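Kurkent Work Table, fixed height
£674 including VAT
Delivery: 19 days from order

The Kurkent is a table. It has a top and four legs, and it does not go up and down, charge your phone or remember who you are. We have sold it from the Zernunbridge shop for long enough to know that people come in wanting something cleverer, walk round it twice and ask what it costs.

Miroslava Onyshchenko drew it for her own workroom, where she was tired of tables that wobbled when she used scissors. The legs bolt into a steel frame under the top, and the bolts are the same size all the way round. You need one spanner, and it's in the box.
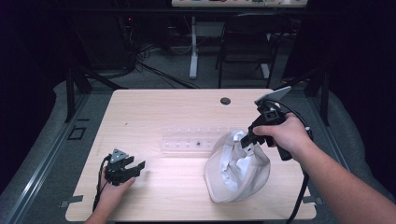

Choosing a finish takes most people longer than putting the table together. Dark Walnut looks very grand and shows every crumb from across the room. Mid Oak goes with whatever you already own. Pale Grain is the one we sell most of, a light beige wood-grain that tips slightly towards pink, as you'll notice next to something properly white like that crumpled plastic bag. Ask for a sample if pink worries you - Loan Bùi posts them out each afternoon, and she has heard every possible opinion on beige.

Size
Length 1,441 mm, depth 790 mm. Yes, the length is an odd number. It was the length of Miroslava's wall.

Looking after it
Wipe with a damp cloth and a drop of washing-up liquid. Dry it afterwards. Please don't use scouring powder, and please don't ring to ask if a little scouring powder is all right. Hot pans want a mat under them. The Plastier edge strip can be replaced if a chair back chews it up, and we keep all three colours in stock.

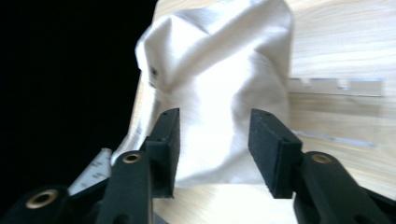 What's in the box
Top, frame, four legs, sixteen bolts, four felt feet, one spanner and a sheet of instructions by Cúc Ninh, who was told to keep it to one side of paper and did, in very small type.

Delivery and returns
Two people bring it to the room of your choice, provided the stairs agree. Measure the turn on the landing first. Unused tables can come back within a month in the original box; tables that have hosted one Christmas dinner count as used.

Goes with
Zabala stacking stool
Zabala two-drawer unit (fits underneath, left or right)
Spare felt feet, pack of four

Questions to Nkrumah Alhassan at the shop. He is there until five and would rather you phoned.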